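Ticket: Stock count changes overnight after sync
Product: Cundent Stock, desktop and handheld
Opened by: Shirley Birkett, Fledwood Pantry Goods
Handled by: Gemma Horrocks
Status: Open (reopened by customer)
Opened: Tuesday, October 27, 2020

Shirley Birkett wrote:

We run two locations, the store in Pastthorpe and the stockroom on Blackburn Road. Every night Cundent syncs the two. Every morning item 1010 at the store is wrong.

I closed last night with 13 on the shelf and 13 in Cundent. I opened today with 13 on the shelf and 11 in Cundent. The door was locked the whole time and the register drawer was closed out. I have had this out with my own staff already, so please don't start by asking whether somebody forgot to scan a sale.

The adjustment history shows a line with no user name and the reason "Sync." I'd like to know what that means in words.

Gemma Horrocks wrote:

Hi Shirley, thanks for the detail. A line marked Sync means the store received a newer figure from the other location and accepted it. Could you try the following?

Sign out on every handheld and sign back in.
Go to Settings, then Locations, and check that the store is set as the primary location.
Run a manual sync and tell me whether the count changes right away.

Please also check that the clock on the stockroom computer is correct. If it runs ahead, its figures can look newer than yours.

Shirley Birkett wrote:

Signed out, signed in. Primary location is the store and always has been. The clock on the stockroom computer matches my phone to the minute.

I ran the manual sync and nothing changed. The count stayed at 13, which I had typed back in by hand. So the manual sync and the nightly sync are not doing the same thing, whatever the help page says. The help page says they are "identical in every respect." I'd take that line down.

Also, if the stockroom is sending a newer figure, where is it getting it? We don't keep 1010 in the stockroom. It goes straight to the store.

Gemma Horrocks wrote:

That last part is helpful. Could you open item 1010, choose the Locations tab, and tell me what is listed for Blackburn Road? Even when an item isn't kept at a location it can have a record there from an earlier import.

I'd also suggest updating the handheld app if you haven't. The latest update has improvements to sync reliability.

Shirley Birkett wrote:

Blackburn Road shows a quantity of zero and a "committed" quantity of 2. Committed to whom? There are no open orders for it. I searched by item, by customer and by date and got an empty page each time.

Thirteen minus two is eleven. I am not a programmer, but I can do that one.

I updated the handhelds because you asked. I don't believe it will help. Every update since I signed up has had improvements to sync reliability in the notes, and here I am.

Gemma Horrocks wrote:

I think you're right about the arithmetic. It looks as though two units were reserved on an order that was later deleted, and the reservation stayed behind. The nightly job recalculates available stock and subtracts anything committed. The manual sync only sends changes, so it wouldn't touch it. I'll ask for the help page to be corrected.

To clear it: open item 1010, Locations, Blackburn Road, then More, then Release committed stock. Confirm, and leave it overnight.

Shirley Birkett wrote:

Before I press anything called Release, does it change the cost figures? Last year I pressed something called Refresh and it re-priced a whole category. I was told that couldn't happen either.

Gemma Horrocks wrote:

It doesn't change cost or price. If you'd feel safer, export the item list first from Reports, Item List, Export. That gives you a copy of every cost and price as it stands.

Shirley Birkett wrote:

Exported, saved in two places, then pressed Release. Committed now says zero. Costs look the same. I compared the whole column against the export and not just the one line.

First morning after: 13 in Cundent, 13 on the shelf.

I'm not calling that fixed. It had good mornings before, usually after a day when we hadn't edited anything.

Gemma Horrocks wrote:

Good news so far! I'll mark this as resolved, and you can reply here any time to reopen it.

Shirley Birkett wrote:

Reopening it. I asked you not to call it fixed, and the system has now sent me a survey with smiley faces.

Second morning was fine. Third morning, 1010 was fine but the item next to it in the list was short by 4, again with the reason "Sync" and no name. So clearing one item cleared one item. I checked its Locations tab and there it is, committed 4, no order anywhere.

I have added to the ticket what I have for 1010: the adjustment history as a spreadsheet and the export from before I pressed Release.

Clear plastic bottle, pale screw cap, upright in all three.

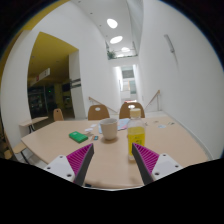
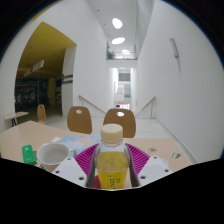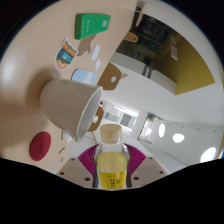
What I want now is a list of every item with a committed quantity and no order behind it. I can't find a report that does that. The Stock Position report has a committed column but it won't sort by it, and when I filter for anything over zero it comes back blank, which we both know is wrong.

I also want somebody to say whether deleting an order is supposed to release the stock. If it is, then it's broken and I'd like to hear that in plain terms. If it isn't, the Delete button ought to warn people.

Gemma Horrocks wrote:

Sorry about the survey, that goes out automatically when a ticket closes. I've turned it off for this one.

Deleting an order should release the stock. Deleting it from a handheld with no signal may be where it goes wrong: the order disappears from the handheld, but the release may never reach the server. I've passed that to the development team with your spreadsheet. They haven't confirmed it yet.

I can run the list for you from our side. You should have it by the end of the day.

Shirley Birkett wrote:

List received. There are 11 items on it. I've released them one at a time, with an export before and after.

The signal explanation could be true. The back corner of the store is hopeless for it. But I'd want to see it happen on purpose before I believe it, so I'm going to make a test order back there, delete it, and look at the committed figure in the morning. Please leave the ticket open through November, and please don't let it close itself for lack of activity.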